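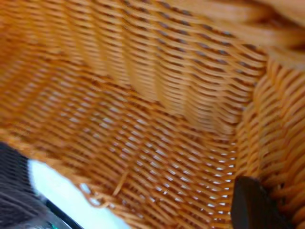

Stitano Woven Basket, Rectangular
Sold singly or as a set of 2
Colors: honey, dark brown
Page last revised July 30, 2020

We sell a lot of baskets at Grorow and we are hard to impress by them. Every supplier's sheet says "artisan" somewhere in the first line, and the Stitano sheet says it twice. We took the word out. What you get for your money is a plain rectangular basket with rounded corners and a braided rim, in a tight weave that looks good on a shelf and does a few jobs well. It does other jobs badly, and those are listed further down so you don't have to send it back to find out.

What it's like

The strand is synthetic. If you want willow or cane, this isn't it, and the Stanton range is where you should be looking. From across a room most people won't care. Close up, the strands are a bit more even than anything that ever grew, and in the honey color they have a slight shine that some customers like and we could take or leave. The dark brown hides this better.

The sides lean in toward the base, so the bottom is a little smaller than the opening. Keep that in mind if you are measuring for something with square corners, like a stack of file folders or a box of tissues. Measure the base, not the top. Half of our returns on this line came from people who measured the top.

The weave is not solid. You can see small points of light through the sides and more through the bottom. For bread, napkins, scarves or rolled towels this makes no difference. For paper clips, loose seeds, crumbs or anything powdery, put a liner in it. There is no liner included, and we don't stock one that fits well enough to recommend.

Loose ends

The supplier describes the finish as "snag-free." We don't. You may find a stray strand end standing up from the weave, often on the inside where it matters less. Trim it close with small scissors and leave it alone after that. Don't pull it. If you are planning to store knitwear or tights, run a hand around the inside first, and if it catches on your skin it will catch on your sweater.

One stray end is normal for this product and we won't treat it as a fault. A split rim, a broken upright or a hole in the floor is a fault, and we'll replace the basket.

Color
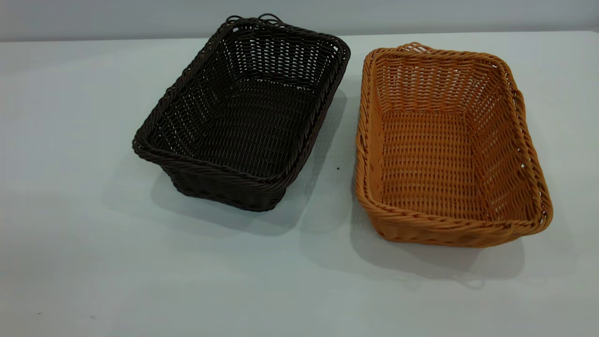
Dark brown (left) and honey (right). Same shape, same weave.

Dark brown is very dark. Several buyers have called it black, and in a dim hallway it may as well be. Honey sits between caramel and orange, and it is warmer than the word "natural" on the old listing led people to expect. If your shelves are already orange pine, think twice.

Pattern shows up far more on the honey. So does dust, to be fair, though only if you look into it. On the dark brown you will see pale lint long before you see anything else.

Cleaning

Shake it out, then wipe it with a damp cloth. A dry paintbrush gets into the weave better than any vacuum attachment we have tried. The supplier says dishwasher safe. We put one through a hot cycle last December and the base came out with a bow in it, so we say hand wash only, whatever the tag tells you.

Weight and stacking

There is no load rating from the maker. We asked, and got a brochure. We would not use it for canned goods or a full row of hardbacks. Fruit is fine, mail is fine, so are remote controls and dish towels. Empty baskets nest because of the taper, but they grip each other if you push them down hard.

Ordering

Item 1635: single basket, honey or dark brown
Item 2000: set of 2, one of each color
Trade carton: 24 baskets, one color per carton

The set works out slightly cheaper than two singles. The saving is small, so don't buy a color you don't want in order to get it.

Compared with the Ignacio basket

People ask. The Ignacio is stiffer and has straight sides, so it uses shelf space better, and it costs more. Its rim is flat and nowhere near as nice to look at. For a closed cupboard, buy the Ignacio. For a table or an open shelf, the Stitano is good enough and we'd keep the difference.

Unused baskets can be returned with the tag attached. Trimmed strands don't count as use.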